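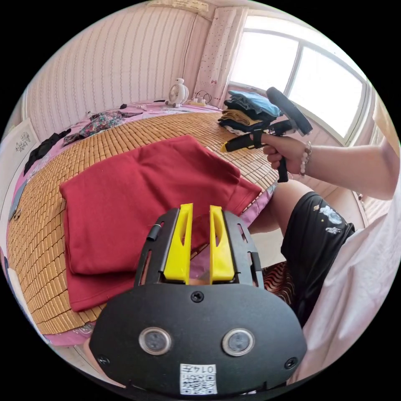
July 12, 2018

Wash fastness, red cotton, second round. Picked up where I left off with the Rindari dye lot. Swatches 1 to 4 cut from the same length of plain jersey, all scoured the day before and left on the rack overnight.

Bath at 60 C, liquor ratio 20 to 1, salt added in two portions and soda ash at the half hour. Total weight of goods 292 g. Stirred by hand every few minutes because the paddle on the small vat is still off for repair. Rinsed cold, then hot, then soaped at the boil.

Swatch 3 still bled into the white strip after the soaping. The other three gave a faint pink on the cotton strip and nothing on the polyester. I suspect 3 was folded on itself for part of the dyeing – there is a paler line down the middle. Will repeat it before saying anything about the dye.

Abdelkrim Helmy came by with the Yeoh samples. He thinks the water is the problem and wants a hardness reading from both taps. Fair enough. The strips from the Gunamthorpe order were run on the old softener and they were clean, so it is worth a look.

Stock: 100 g of the red left in the open jar, one sealed jar behind it. Soda ash is low. The Vistholm invoice came to 2,949, which includes the drying rack we sent back. Need to ask them for a credit note.

To do
Redo swatch 3, flat, with a weight on each corner
Hardness test, both taps
Light box is booked until August – put our name down now
Relabel the gray scale cards, the ink has rubbed off two of them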